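Four weeks with the Grurnex two-arm kit

I said back in September that I would write something proper about the Grurnex kit once I had lived with it for a while, and a few of you have been very patient in the comments, so let me get on with it. I'm a hobbyist with a decent-sized spare room and a forgiving family, and everything I say should be taken in that spirit.

The kit comes as two arms, two grippers, the base they sit on and a great deal of cable. Unpacking and bolting it together took me most of a Sunday, with Jihad Haddadin on the phone for the part where the manual skips a page (he bought his a few months before me and has been generous about it ever since). What you're paying for beyond the hardware is the task service, where you pick a task from a list of 34, show the arms what you want, and send your runs off to be trained. The suggested minimum is 100 runs per task, which sounded like nothing at all until I had sore shoulders and it was dark outside.

I started with the cup task, partly because paper cups are cheap and partly because I'd squashed an egg on the first evening and wanted to be kinder to everyone.

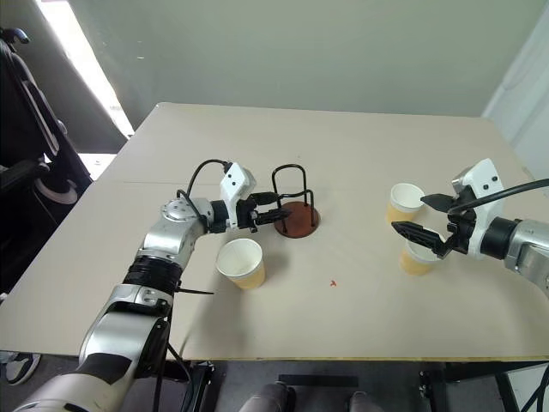
Grurnex sells the arms as "ready on any table," and I'd quibble with that a little. They're fussy about shiny surfaces, and my first week went much better once I gave up on the varnished desk. Pale cardboard over the tabletop has been a lovely fix, and it's quiet too! The other thing I'd pass on is to leave yourself plenty of space between objects. With the wire cup holder in the middle and cups out to either side, each gripper has its own patch to work in, and I spend far less time worrying about the two of them bumping knuckles. The grippers themselves I like very much. The fingers are slim and they open wide enough for an ordinary cup, and I've had no trouble swapping them out, though the screws are tiny and you'll want a dish to keep them in.

Now for the grumbles. The cables are a nuisance, as they run outside the arm and I'm forever checking that a loop hasn't caught on something. The software wants to update itself at the exact moment you sit down. And support is slow - I waited 4 days to be told to restart the thing, which I had done, twice.
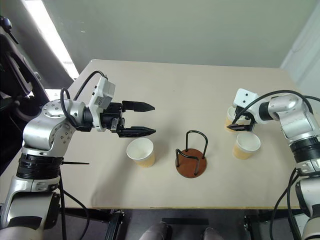 Muchen Lu wrote to me after my last post to say that the hardware is fine but the training plan is where they get you, and that anyone buying one should work out the cost of 300 runs before falling in love with the arms. I think that's fair. The first batch is included and after that you pay as you go, and I've already paid for one extra batch I hadn't planned on. If you're only going to teach it one or two things you'll be all right. If you're like me and start making lists on the back of envelopes, do the sums first.

Would I buy it again? Yes, I think so, and I'd get the spare fingers at the same time to save on shipping. Next month I want to try the folding task, and Jihad has promised to lend me his softer finger pads if I ever return his hex keys.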